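Checklist for clothes before they go on the sale rail - Saturday pop-up, Skoro hall
Filled in by Tanveer Virk, second reader Sidra Hashmi

I went through all the boxes on the evening before the sale. Sidra read my notes after me and put her remarks where she did not agree. OK means the piece can go on the rail. HOLD means it stays in the back until someone repairs it. OUT means we do not sell it, also not for a low price.

## 1. Drawstrings and cords

- [x] No cords at the neck of any children's hoodie or jacket - **OK after removal**
- [x] Waist cords on adult trousers are sewn at the center back
- [ ] Toggles checked for sharp edges - **HOLD, 2 pieces**

Comment: I took the neck cord from the small green hoodie and closed the eyelets by hand. It does not look so beautiful but it is safe. The two pieces on hold are the Zirnel rain jackets, where the toggle has a broken corner which scratches the finger. New toggles are ordered.

Comment (Sidra): For the adult windbreaker I would leave the long cord. It is the style of the jacket and a grown person can tie it. Please write on the tag that the cord is long.

## 2. Buttons, snaps and beads

- [x] Every button pulled by hand, front and cuffs
- [x] Snaps open and close without tearing the fabric
- [ ] Beads on collars hold when the collar is bent - **HOLD, one blouse**
- [x] Spare buttons in a paper bag, not loose in the pocket

Comment: The ruffle blouses from Raniner are better than last time. Last time the top button came off in my hand before I even pulled. Now the thread is wrapped around the shank, and I could not move one of them. The blouse on hold is the ivory one with glass beads. When I bent the collar I could hear the thread, so I stopped. I think all the beads must be sewn again with a double thread, and it is maybe more work than the blouse is worth.

## 3. Zippers

- [x] Slider runs the full length, up and down
- [x] Top stop is present on both sides
- [ ] Skin side is covered with fabric - **see comment**

Comment: The midi skirt, stock number 2553, has a metal zipper with no cover behind it. I asked Sidra to try it on for a quarter of an hour and she had a red line on her side after. We sell it only with a slip, or we sew in a cotton strip. I prefer the strip.

Comment (Sidra): Strip, yes. I have leftover lining in the right color. Leave it on my chair.

## 4. Pins, needles and tags

- [x] All shirts opened and unfolded, pins taken out
- [x] Pins counted back into the tin, by the same person who took them out
- [x] Plastic tag ends cut short and thrown away
- [ ] Hems felt along the whole length with bare fingers - **not complete**

Comment: Long dresses are not done. I did the hems of the tops and the skirts, then it was late. Whoever opens the hall in the morning must finish the dresses before the rail goes out. Please do this with the palm also, because a thin needle can lie flat and the finger goes over it.

## 5. Jewelry and belts

- [x] Hooks of earrings smooth, no burrs
- [x] Clasps open with a normal pull
- [ ] Nickel spot test on all metal that touches skin - **OUT, one pair**

Comment: I tested 15 pieces from Abbasi. One pair of hoops turned the cotton pink, and I repeated it with a new cotton to be sure. Same result. They go back to the seller with a note. I know they are the ones everybody liked on our page - I liked them too - but a rash is not a nice thing to bring home from a sale.
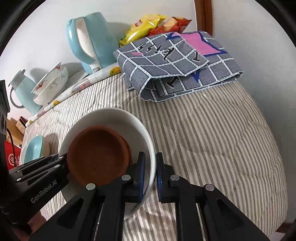

The belts passed the test, but the brown braided one leaves color on a wet white cloth. It can be sold with a tag that says "wear with dark clothes first."

## 6. Rails, mirror and fitting corner

- [x] Rail feet are locked, rail does not roll when pushed at shoulder height
- [x] Heavy coats hang on both ends, not all on one end
- [x] Mirror is tied to the wall at the top
- [ ] Curtain rod of the fitting corner is tight - **HOLD**
- [x] No hangers with open hooks at the height of a child's eyes
- [ ] Lamp cable taped to the floor - **tape is finished**

Comment: The curtain rod turned when I pulled the curtain only a little. It must be screwed tighter on the left side before somebody stands behind it. For the cable I put a mat on top for now, but a mat can slide, so buy tape. The wide kind, please.

Comment (Sidra): I will bring tape at 7 in the morning, and the small screwdriver. Cash box has the limit of 3000 as before, and the scissors stay under the desk, with the cap on.

Open points for the morning: dress hems, curtain rod, cable tape, slip or strip for 2553.

Checked: T. Virk
Read: S. Hashmi, with remarks in sections 1, 3 and 6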